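Backing up the family photos, finally

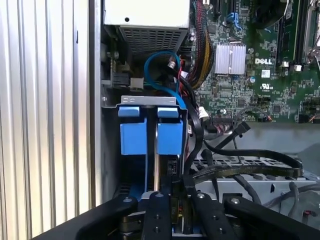
I've been putting this one off for a good long while. Every March I tell myself I'm going to sort out the pictures, and every March I end up repainting something instead. Well, the hallway is already painted, so I'd run out of excuses.

If you're new to the newsletter, a quick catch-up. We moved out to Durnum with a shoebox of memory cards, a shelf of old hard drives and no system at all. My habit was to copy everything onto whatever had space, give the folder a name like "new new photos" and go make dinner. I found nearly 300 folders like that. One of them was called "Skungate keep" and held a single picture of a parking sign - no idea.

So I started with the easy part and put everything in one place. I didn't delete or rename a thing, I just copied. It took the better part of two evenings, mostly spent waiting around with a cup of tea (and one very long phone call with my sister, who wanted to know if I'd found the lake pictures. I had!).

Then came the duplicates. I used a little program called Tistix, which I like because it shows you both files side by side and lets you decide. It's slow going, though. I gave myself 42 minutes a night, the length of one episode of the show we're watching, and stopped when the credits came up. Any longer and I start getting careless and tossing things I'd want back.

For folders I've settled on year, then month, then a couple of words about what was going on. "Porch and new steps" is plenty. Don't try tagging every face unless you really love that sort of thing. I got through 120 pictures that way and then wanted to lie down on the floor.

One copy lives here at home, another goes in the desk drawer at my sister's place, and we swap the drives at Thanksgiving. I also had a small batch printed at Adamczyk, the copy shop next to the bakery, and they did a lovely job on the old black and white ones. Ask for the matte paper, it's a bit more but it hides the scratches.

Next time I'll get back to the garden, I promise. The peas are in and something has already been digging in the bed by the fence. If you've got a way of keeping squirrels out that doesn't involve chicken wire, hit reply and tell me!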